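Luvex Label Printer – Quick Set-Up

Section 2. Labeling baskets and bins

Before you start: charge the printer fully. Takes 36 minutes from flat. Don't print while charging, the text comes out faint.

1. Clear the desk. Baskets up where you can reach them, tape and scissors close by.

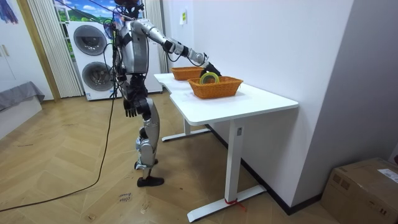 Fig. 2 – Tape roll in a desktop basket.

2. Slide the cover back, drop in the label cartridge, arrow facing you. Push till it clicks. No click – take it out, try again.

CAUTION: Cutter blade is behind the cover. Keep fingers clear.

3. Hold Power. Green light = ready. Blinking = cartridge not seated.

4. Type the name. Short words read best from accross the room. Sizes are S, M and L, use L for baskets.

Note: wicker is too rough for the adhesive. Print onto a card tag and tie it on, or write the names on paper first and see if the sorting works for you.

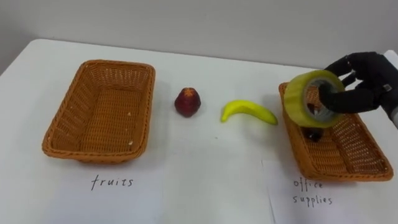
5. Press Print, wait for the cut. Dont pull the label early.

6. Save the layout: hold Menu, pick a slot. Holds 200 names.

Error 1022 – cartridge jam. Power off, open cover, lift the cartridge straight up.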